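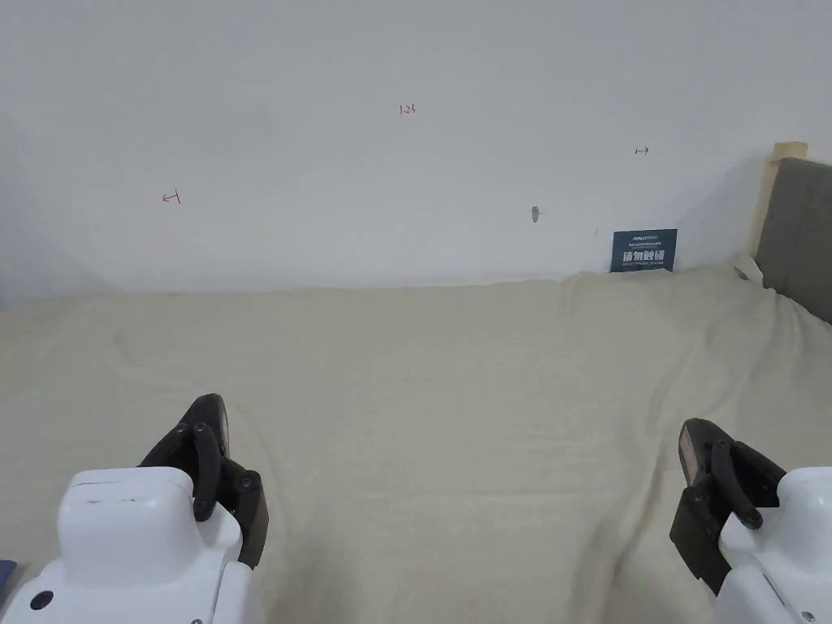
The Left-Hand Click

Home | Stories | Archive | Submit | Log in

Filed under: Short Fiction, Workbench

I'd been told to fix the click before lunch, and by the time I got the grippers over the bed it was already past two, so you can guess how the morning had gone.

The Dingate pair had been mine to look after since July. Two of them, white housings, black fingers, one for each hand, and I loved them the way you love a car that needs a jump every other morning. The right one was sweet-tempered. The left one clicked. You'd close it and somewhere in the linkage there'd be this tiny tick, like a fingernail on a plate, and Ingrid Doucet could hear it from the next room (she could hear everything from the next room).

"It's the pivot," she called.

"It's not the pivot!" I'd had the pivots out three times. I'd cleaned them and put a dot of grease in each one, and I still had some of it on my sleeve.

I held both grippers out over the cream blanket and opened and closed them. Tick. Nothing. Tick. Nothing. On the wall somebody had written 1.23 in red between two little arrows, and I stared at it so long I started closing the left gripper in time with it. One, tick. Two three, tick. There was also the navy sign back by the wall that said 请勿触碰, please do not touch, and Callum had been pointing at it and then at me all week.

Mamta Kaushik came in with the parts tray and her reading glasses pushed up in her hair. She took the left gripper, turned it over, and closed it next to her ear with her eyes shut.

"How tight did you do these?"

"Tight."

"How tight is tight?"

I had to admit I'd gone by feel. She made a noise I won't try to spell and handed me the star driver, and we backed off every screw on that linkage a quarter turn, then brought them up again a little at a time, big ones first, closing the fingers after each one. It took 17 minutes. On the second big joint the tick went dull, and on the last small one up by the tip it was gone. I made her close it again. Then I did it myself, a lot.

"Now give it something soft," she said. "Air doesn't tell you anything."

So off came the fleece and I went looking for cloth. 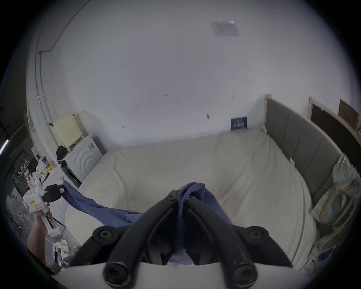 Blue cloth between the fingertips, over the bare sheet.

We did 60 grabs like that, Mamta keeping the tally on the back of a Vellska invoice. Pinch, drag, let go, smooth it out, start over. My wrist ached. Around grab 40 Ingrid stopped in the doorway with her coffee and stood there listening, and I swear I held my breath.

"Was it the pivot?" she said.

"It was sort of the pivot," I said, and Mamta wrote down forty-one.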